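Helham Readers' Circle
Minutes of the meeting held June 8, 2026, upstairs room, Helham library
Minutes taken by Soo-ah Hyun

Book under discussion: The Early Hours, by P. Jin, read in full by most of us and in the fifteen-minute summary version by the rest.

1. Minutes of the last meeting
Approved with one correction. The February minutes said the group had "enjoyed" the book on negotiation. Two members asked that this be changed to "finished." Changed.

2. Opening remarks on the book
Marta opened. The claim of the book, as she put it, is that people who get up before five in the morning do better in business, marriage and health, and that anyone can become such a person in a few weeks. She had marked the places where the author gives evidence for this and found very few marks when she was done. Most chapters start with a story about a founder or a surgeon, move to a rule drawn from the story, and finish with a checklist.

Dale asked whether the stories were meant as evidence. Marta said the author seems to think so. Dale said that if you go looking for early risers who did well you will find them, and you could fill a second book with late risers who did well, and a much longer one with early risers who drive delivery trucks and are tired.

Priya thought this was a bit hard on the book. She has been getting up earlier since chapter three and likes the quiet. It was agreed that liking the quiet is a fair reason to get up early and that the book would have been better, and shorter, if it had said so.

3. The Plerkau study
Most of the evening went on this. Chapter six leans on what the author calls "the Plerkau study," in which some 200 office workers were moved to an earlier schedule and reported higher "life output." Several of us had questions:

Who picked the workers? The book says they signed up. People who sign up for an early schedule are likely to be people who wanted one.

What is life output? The term is never explained. The notes at the back refer the reader to the author's website, and the page there sells a planner.

How many dropped out? Not stated. Dale, who used to run staff surveys for a living, said he would not trust any figure for how people felt at the end without knowing who was still there to be asked.

Priya pointed out that the author does say in a footnote that results may vary. The minutes should show that this got a laugh.

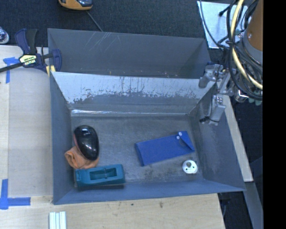
Ken raised the matter of money. Nearly everyone praised in the book owns the company or sets their own hours. He worked nights at the Skollska plant for much of his thirties and was up before five every day of it, coming from the other direction, and did not notice any effect on his success. The author has one paragraph on shift work and it advises talking to your manager.

Marta said this is what bothers her in the whole run of books we have read this year. Each one takes a habit, finds some comfortable people who have it, and hands the habit to the reader as the cause. Parents, savings, health and the year you happened to be born get a page between them. Priya replied that a reader can't do anything about the year they were born and can do something about an alarm clock. There was some agreement with this, though Ken said it doesn't make the alarm clock work.

4. Full book against the summary
Those who had read only the summary were asked if they felt lost at any point. They did not. Soo-ah compared the two and reported that the summary leaves out the footnote, the dropout question (there being nothing to leave out) and every sentence with "may" or "might" in it. What the author half claims, the summary claims outright. She suggested that members using summaries say so at the start of discussion. Agreed, with one grumble.

5. Rating
The usual vote was held, out of 5. The book scored 2. Priya asked for it to be noted that she gave it more than that. Noted.

6. Next book
Three titles were put forward. The one on focus was turned down on the grounds that we read it last year under another name. Ken's suggestion, a history of the factory whistle, was chosen over a book on leadership by a former rower. Marta doubts that it will be in paperback in time and will check. Members should not order copies until they hear from her.

7. Other business
The library has asked us to put the chairs back in rows. Dale will bring the missing copy of the negotiation book, which he has had since February and says he has not reopened.

The meeting closed at ten past nine, several members having said they had to be up early.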